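Treretti Robotics Club – Team Set-Up Guide
Section 4. Cloth pick-up practice

1. Lay the practice cloths over one another on the floor mat. Patterned pieces go under, plain ones on top.
2. Switch on the Skornelum arm and wait for the green light.
3. Open the fingers fully and lower them over a fold.
4. Close slowly until the cloth is pinched, then stop.

Caution: Keep hands clear while the fingers are closing.

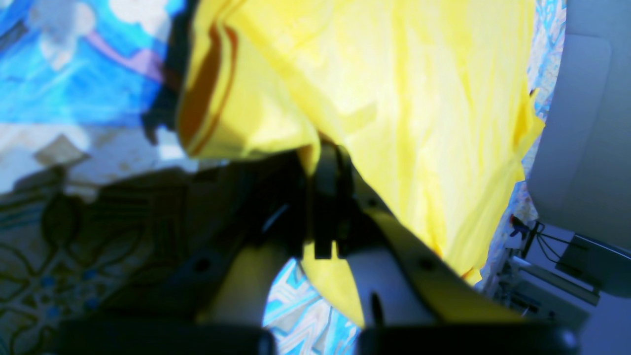 5. Raise the arm a little and pause before moving sideways. Thin material slides out easily at this stage – if it does, go back to step 3 and take a deeper fold.
6. Save the run under your team name. Each team has room for 96 runs.

Note: The grip setting was changed to 1,000 in February. Teams with older files must enter it again by hand.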